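Desgaste oclusal y férulas de descarga: notas de seguimiento

13 de octubre de 2023

Retomo el tema del bruxismo donde lo dejé en septiembre. Entonces hablé del diagnóstico; hoy toca el mantenimiento de la férula rígida de resina acrílica, la que se ajusta en consulta y se lleva de noche en la arcada superior.

El ajuste inicial busca contactos simultáneos en los sectores posteriores y guía anterior en los movimientos excursivos. Con papel de articular fino se marcan primero los contactos en cierre y después, en otro color, las lateralidades y la protrusión. Si las dos marcas se superponen en un molar, se rebaja la trayectoria y se conserva el punto de cierre.

En mi registro personal hay 594 revisiones de férula. De ellas, 471 no necesitaron más que pulido. En el resto hubo que retocar la oclusión o rebasar. En 12 casos la férula estaba fracturada, casi siempre a la altura del canino.

La limpieza se hace con agua templada y jabón neutro. El agua muy caliente deforma la resina y la pasta dentífrica la raya. Las tabletas efervescentes, 10 minutos como máximo y aclarado abundante.

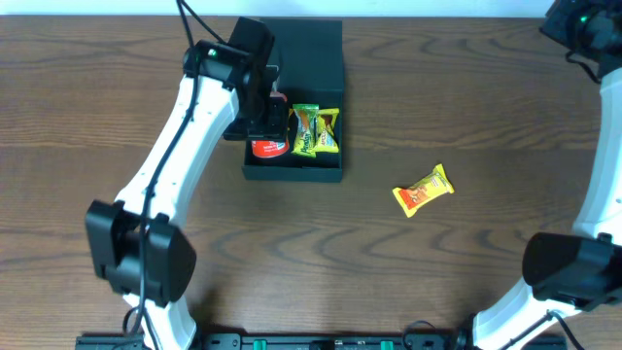
Dos brazos robóticos sobre una mesa de madera oscura.

Sobre el material: he trabajado con bloques Inmont y con la resina Frade de polimerizado en frío. La segunda admite mejor el rebase, pero se tiñe antes. De Dakovby solo he usado el pulidor de grano medio, y deja una superficie aceptable si después se pasa el fieltro.

Queda pendiente la comparación con las férulas blandas, que no recomiendo en pacientes con apretamiento intenso.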